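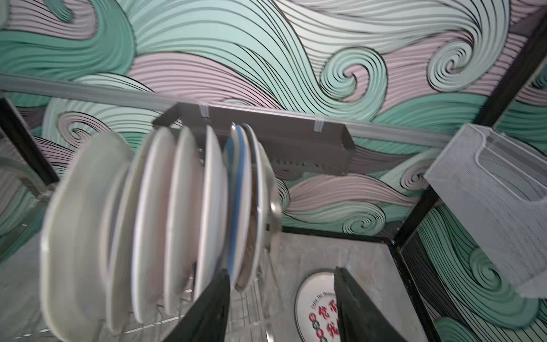

Plates in the rack, one blue rim among the white.

I have been trying to cancel a gym membership since March, and I would like to tell you where things stand.

The gym is called Vondow. I joined in January, like everybody, on the strength of a flyer that promised the first month for 15 dollars and a free water bottle. The water bottle leaks. I went six times, four of those in the first two weeks, and on the last visit I sat on the rowing machine answering email until a man asked if I was using it. I said yes. Neither of us believed me.

So I decided to quit, which I assumed would take a click. Joining took a click. There is a page on the Vondow site called Manage My Journey, and it lets you upgrade your journey, pause your journey, gift your journey to a friend, and change the photo on your journey. To end it you have to call.

I called. The hold music is a cover of a song I used to like, played on what I think is a pan flute, and every so often it stops so that a recording can tell you how much faster this would be online. After 21 minutes I got a very kind person who told me that my branch had been bought by Bruslow Fitness over the winter, and that Bruslow members cancel in writing. Writing meant a letter. To an address. With a stamp, which I did not own, because I am not running a law practice in 1987.

I bought a book of stamps. I have used one. If you would like a letter from me, now is the time to ask.

The letter came back in May. Wrong suite number. I had put 603, copied from their own email, and the correct suite is 630. I know this because I called again (pan flute, second verse) and the person read it to me in the voice you use with a child holding scissors.
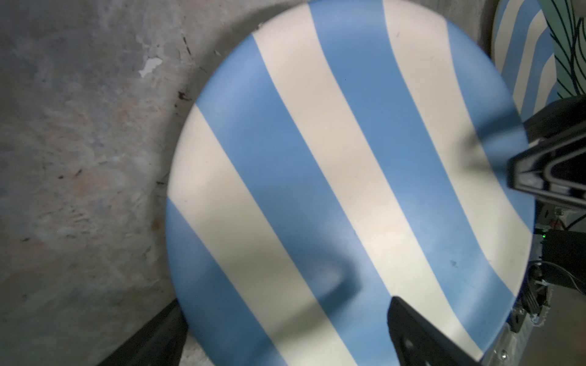

The second letter went out with the right suite number and, I felt, a firmer tone. I used the word "effective." I have since learned that there is a notice period, and that it begins when the letter is processed, and that processing happens at the end of the month following the month in which it arrives. Try saying that out loud to somebody at dinner. I have, and it clears a table.

In the meantime I have started walking. There's a loop that goes down Cifuentes Street, past the hardware store and the good bakery, and back up by the reservoir. My phone says it comes to 2591 steps if I skip the bakery, a number I have seen once. It costs nothing, apart from the almond things, and the almond things now cost me more per month than the gym does. I have done it nearly every evening since June. So I suppose I am in better shape than I was in January, and I resent that Vondow might get the credit.

A neighbor tells me the Toden place across town lets you quit at the front desk, in person, in your regular shoes. I was so impressed by this that I asked what it costs to join, and I had the sign-up page open for a good ten minutes before I came to my senses and shut the laptop.

They charged me again this morning. I have four months of charges highlighted in yellow on a printout, and a folder to keep it in, and I'm calling at nine tomorrow, when the line opens. I know the flute part by now.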